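Search this board... Go

Re: Folding task for the student challenge, are we overthinking it?

SampaioSue wrote:
Hello all, me again, sorry in advance for the length! For anyone new, I help look after the Lumley robotics club, and this term our lot are recording hand-held demonstrations for the Kestska student challenge. We've got 65 good takes so far and the entry goes in at the end of March, so I'm starting to fret a little. Our two keenest members, Somtochukwu Idahosa and Aníbal Barros, have fallen out (very politely, bless them) over whether we should do everything with two grippers or keep one hand out of it altogether. Somto says cloth is a two-handed job at home, so it ought to be a two-handed job for the robot. Aníbal says the second gripper spends most of each take waiting its turn and only gives the model more to get wrong.
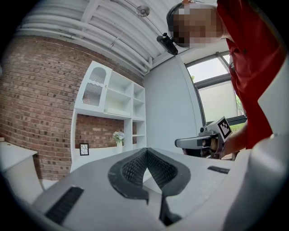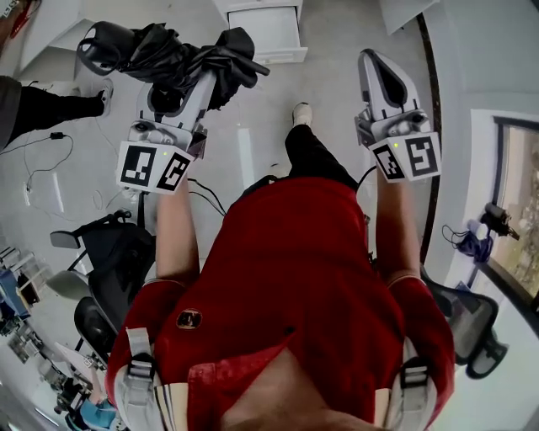 I can see both sides, which is no help to anyone. What I'd love to know is whether other clubs have trained on soft black things at all, because our test runs on the tea towels went nicely and the dark stuff has been a misery. Has anybody got a trick for it?

oldmotor wrote:
Lovely to hear from Lumley again! I'm with Aníbal, I'm afraid. We went in for the challenge last year with two grippers and spent three weeks finding out that our left and right recordings had drifted apart in time. One gripper, a simple pick and place, and we'd have been home for tea. Start small and add the other hand next year.

pollyb_unen wrote:
Oh I do disagree, oldmotor, though I remember those three weeks and you have my sympathy. If the clocks were out then that's a clock problem, and you'd want it put right whatever the task was. At Unen we get the youngsters to tap the two grippers together at the start of every take, which gives you a nice clear bump to line up on afterwards. Costs nothing and they enjoy it.

On the dark cloth, try putting something pale and dull underneath. We were on a shiny floor to begin with and the reflections muddled things dreadfully, so now we use an old cream bedsheet taped down at the corners. Do keep an eye on where people's sleeves go as well. If an arm keeps crossing in front of the markers you'll lose tracking, and you won't find out until you've packed up.

oldmotor wrote:
The tap is a good idea and I wish I'd had it from you twelve months ago, Polly. I still say a second gripper doubles the sorting afterwards, and it's always the same patient child who ends up doing the sorting.

SampaioSue wrote:
Thank you both, that's ever so useful. I read the tapping bit out to the group and they were at it before I'd got to the end of the sentence! We're going to do a fresh batch on a sheet (mine is pale yellow, I hope that counts) with both hands, then another with the right hand only, and let the pair of them compare. Polly, did you iron yours? Ours has creases down it you could lose a pencil in.

pollyb_unen wrote:
Never ironed it once, but I do pull it tight before taping. Yellow should be fine. Let us know which of them wins!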